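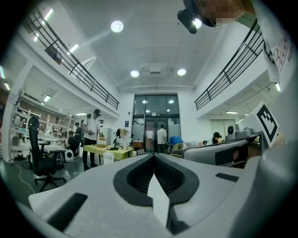
The ground floor hall at Skitgate has reopened after a refit of its lighting and ventilation, with the main work finished in July. Kondolico, which manages the building, kept the existing two-level layout and put most of the budget into services. The black metal railings stay on the mezzanine, and the walls and vaulted ceiling are white. Round fittings light the hall from the ceiling, with a rectangular vent unit between two of them, and strip lights serve the area under the mezzanine on one side. The tall glass double doors at the far end, framed in dark metal, remain the main way in.

The electrical work was carried out by Wragg over 8 weeks. Each side of the hall is now on its own circuit, so the lights under the mezzanine can be left on when the upper level is closed. Air is supplied at ceiling height and drawn out at floor level. The old heaters were taken out at the same time and the wall behind them made good.

Shared tables are available on the ground floor and can be booked by the half day. The hall is licensed for 20 users at one time, including anyone on the mezzanine. Bags, cloths and packing may be kept on a table during a booking but must be cleared at the end of it. The white marble-patterned table is for light assembly and sorting only - cutting and gluing should be done in the workshop room next door, which has shelving and a large opening on to the main space.
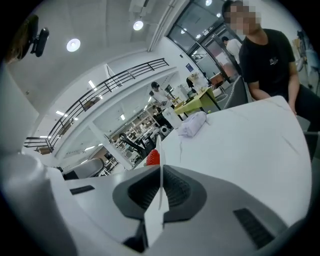
Access and bookings

The new booking system, supplied by Fondonel, goes live on 19/09/2018. Existing users keep their current slots until the end of their present term and do not need to apply again. New users must complete a short induction before their first booking, covering fire exits, power points and the safe use of the stairs.

Bookings can be made up to 10 days ahead. A slot not taken up within the first hour is released to others. Two tables may be booked together for larger jobs, subject to space.

A second phase, covering the floor finish and the upper level sockets, is planned but has not been priced. Kondolico expects the hall to stay open during that work - the mezzanine will be closed one side at a time.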